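Filed under: Opinion / Shop Floor

The Derketti people sold us on 30 minutes of upkeep a month. I never believed it. 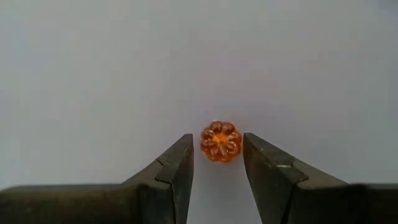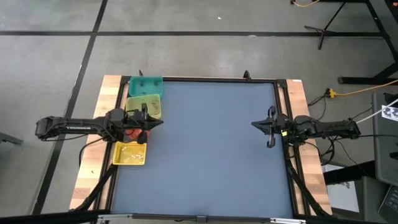
Bead sorting cell, August.

Shih-chieh Chiang logged 352 minutes last month, mostly on fingertips and cables. A tip that's a hair off will grab a big part all day and miss a small one. So he re-zeros both arms by hand, every shift, and the sales sheet leaves that out. I'd still buy the cell. I'd just want those hours in the quote before I signed.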